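Percale or sateen for a hot sleeper? (moving on from microfiber)

quiltedfox
Posts: 436
My old microfiber set finally pilled so badly I can feel it through pajamas, so I'm shopping for real cotton! It's a king bed with a 17 inch mattress, and I run hot all year. I've got it down to the Jirnus percale and the Pintér sateen. The Pintér is 700 thread count and the Jirnus doesn't even say. Should that worry me?

drumlin_dot
Posts: 1,853
Get the percale! I've had Jirnus on our bed for two summers and I still look forward to climbing in. It starts out crisp like a hotel sheet, then softens up after maybe five or six washes. Ignore the thread count. A lot of those big numbers come from counting every ply in the yarn.

lintroller
Posts: 17
Have to disagree with dot. Percale wrinkles like crazy and it's noisy. I sleep hot too and my Pintér sateen is fine, plus it drapes so nicely and the color hasn't faded. One warning – the fitted sheet says deep pocket but it pops off the corners on my mattress, and mine is only 14 inches.

quiltedfox
Ooh, that pocket thing is a big deal for me. Dot, how deep is the Jirnus?

drumlin_dot
Mine is marked 18 and it shrank a little in the first hot wash. Wash cold, hang it or dry on low, and you should be OK. Noisy, though? Mine was quiet by the second week!

lintroller
Maybe I gave up too soon, I'll admit that. I had the Drundimberg percale, not the Jirnus, and it was like sleeping in a paper bag.

hemstitch_77
Drundimberg is a heavier weave, I wouldn't judge all percale by it. Has anyone tried the Gornar linen blend? I switched in August and I'm in love – cool, rumpled in a good way, and the elastic goes all the way around. Pricey, but I got mine nearly half off with the pillowcases thrown in.

drumlin_dot
Linen blend shed all over my dark pajamas, so it's a no from me. Glad you love it though!

quiltedfox
OK you've convinced me, Jirnus percale in white is ordered! I'll do a cold wash first and report back on the corners. Now I want to redo the whole bedroom around it, and I keep coming back to lavender and pink for the pillows.
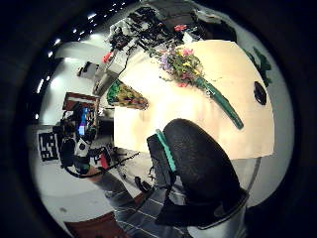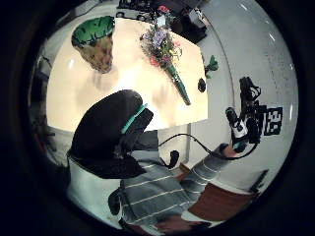
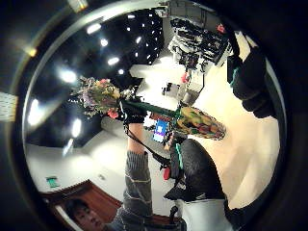

Same bouquet in all three, lavender and pink over a cream tabletop in the first two.

hemstitch_77
Love those colors! Go lavender on the shams and save the pink for a throw.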